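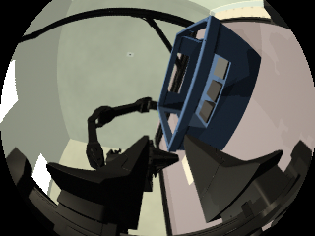
Open blue box with square openings in one side. Computer rendering.

5/5/24
By Erlinda Sison

Report to the Lightfoot Fund on the second period of the Surach returnable box project

Dear Ms. Fairclough,

In this report I describe the work since November, when you received our first report. I follow the same order as before, so that you can compare the two. The questions which you sent to me in your last letter are answered in the part about money and in the part about washing.

Growers and shops

The growers of the Surach valley continue to send apples, pears and root vegetables to the shops in town in boxes which come back to them. At the start of the winter we had some worry that the growers would return to cardboard, as the cardboard is cheap in that season and the roads are bad. Two of them did this for the coldest weeks. They have both started again with the returnable boxes, and one of them has asked for more than he had before.

In this period 492 full boxes were delivered to shops and 266 of them have already been returned to the growers. The others are still with the shops or in the wash room at Ploveo. I know that this difference looks large. A part of it comes from the long time which the shops keep the boxes of root vegetables, because they sell directly from the box and do not empty it until the last carrot is sold. We did not think about this when we wrote the application. Alfie Tindall, who drives the collection route, now asks at each shop which boxes will be free on his next visit, and he writes it on the route sheet. This has helped, but the sheet is on paper and it was lost two times.

The deposit was a more difficult matter. The shops did not like to pay it in advance, and the small ones said clearly that they could not. From February we collect the deposit only when a box is missing for more than 30 days. The shops accepted this quickly. It means more office work for us, and I spend one morning every week with the list.

Washing

You asked if the washing at Ploveo is good enough for vegetables with soil on them. In the first months it was not. The soil dried in the corners and had to be taken out with a brush, and the people in the wash room complained about this, with good reason. Marjorie Bloxham, who leads the wash room, proposed to soak these boxes overnight before the normal wash. We have done it this way since the end of winter. The boxes come out clean, but the soaking tank is small and it fills up after the collection days. We would like to buy a second tank, used if possible.

The drying is still slow. In wet weather the boxes stand near the door for a day or longer, and then there is not enough place to walk. I do not have a good answer for this yet. Marjorie thinks that a simple rack on the wall would be sufficient, and she has measured the wall.

Labels

The paper labels did not survive the wash, as we feared. We changed to the tie-on labels from Prilero, which are removed before washing and put back later. They are stronger, but it is easy to put them back on the wrong box. In March one grower received the boxes of his neighbor and noticed it only after he had filled them. There was no damage from this – the neighbor laughed about it – but we need a better system before the apple season. Evie Marsden is comparing two kinds of permanent marking, and I will send you her notes when they are ready.

Money

From the equipment part of the grant, $2000 is not yet spent. I ask for your permission to use it for the second soaking tank and the drying rack. The original plan was to use this sum for a small trailer, but Alfie has found that the van is large enough if the empty boxes are stacked well. If you prefer that we keep the sum for the trailer, we can wait with the tank until the summer.

Fuel cost more than we planned, mostly in January, when the lower road was closed and the van had to go over the hill. Printing cost less. The two differences are close to each other and I do not ask for any change there. The receipts follow by post in a separate envelope.

The next months

Until the end of summer we want to add the soft fruit growers on the east side of the valley. They need a lower box, as berries are crushed when they lie too deep, and I have written to three suppliers for prices. One has answered. We will also visit every shop once before the apple season to agree on the collection days.

I would be glad to have your decision on the tank before the end of June, as the seller of the used one can keep it for us until then.

With kind regards,
Erlinda Sison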